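Verner Court Residents' Association
Minutes of the February meeting, held in the laundry room, 7 p.m.
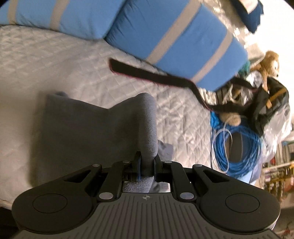

1. Present and apologies
Shiyu Wei (chair), Weidong Fu (minutes), and residents from nine apartments. Apologies from the Urkari family, who sent a cake in their place. The cake was approved.

2. Minutes of the last meeting
Accepted, after the word "shouting" was changed to "discussion" in item 5.

3. Dryers
Dryer 3 still takes quarters and gives nothing back. The repair company, Skelladar, has visited and left a sticker saying it has visited. Shiyu will call them again on Tuesday.

4. Sheets left in machines
A long item. It was proposed that anything left for an hour may be moved to the folding table. Mrs. Tian asked who would be doing the folding. The motion passed with the folding taken out.

5. Guest room
The guest room mattress cover has been replaced. Total cost with new pillows was $347, which several members felt was a lot for a room mostly used by other people's in-laws. Weidong pointed out that the old pillows had been there longer than he had – no objections after that.

6. Bikes in the hallway
Carried over again.

7. Any other business
The lost sock box is full. Owners have until the next meeting to claim them, singly or in pairs.

Meeting closed at 8:40, when the lights went off on their timer.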